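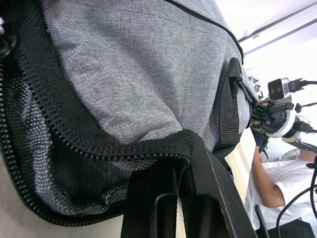 Abrasion and Seam Strength of Woven Bag Fabrics
Project report, Textile Testing module

1. Background

Everyday bags tend to fail in one of two ways. Either the face fabric wears through at a corner, or the seam beside a zip pulls open while the fabric is still sound. The second fault is harder to repair, as the edge has usually frayed back past the stitching. This project compared two woven polyester fabrics to find out which fault appears first in each, and whether a wider seam allowance makes a useful difference.

2. Materials

Fabric A was a plain weave supplied by Viltito. Fabric B was a twill of similar weight, bought as an end of roll from Panagiotou. Both were uncoated. Coated fabrics were left out because the coating holds the cut edge together and would have hidden the effect of the weave. All seams were sewn on the same Stitis lockstitch machine, with the same thread and needle size throughout.

3. Method

Samples were left in the conditioned room overnight before testing. For abrasion, each fabric was rubbed against a standard wool cloth and checked at fixed intervals until two threads had broken. For seam strength, strips were joined with an allowance of either 15 mm or 30 mm and pulled at right angles to the stitching on the Pranditz tensile tester. The load was recorded when the seam opening reached 2 mm – this is the point at which a gap is plainly visible.

The first set of strips was discarded. The jaws had been tightened unevenly and several samples slipped before any load reached the seam. Rubber facings were fitted and the set was repeated in June.

4. Results

Fabric B lasted longer under abrasion, but its seams opened at a lower load. With the narrow allowance, 55 per cent of the Fabric B strips failed by yarns sliding out of the seam, with the stitching left whole. The wider allowance removed most of these failures. Fabric A showed little change between the two widths, and its usual fault was broken thread.

5. Discussion

The floats in a twill leave fewer points where yarns cross and grip each other, so slippage was expected. The size of the effect was larger than the module notes suggest. Part of it may come from the cutting – Fabric B frayed during handling, and some allowances were narrower than marked by the time they were sewn.

Zipped seams were not tested directly. A zip tape is stiffer than the fabric beside it and loads the seam unevenly near the ends, so the figures here apply only to straight fabric-to-fabric joins. Further work should include a bound edge and a second row of stitching on Fabric B.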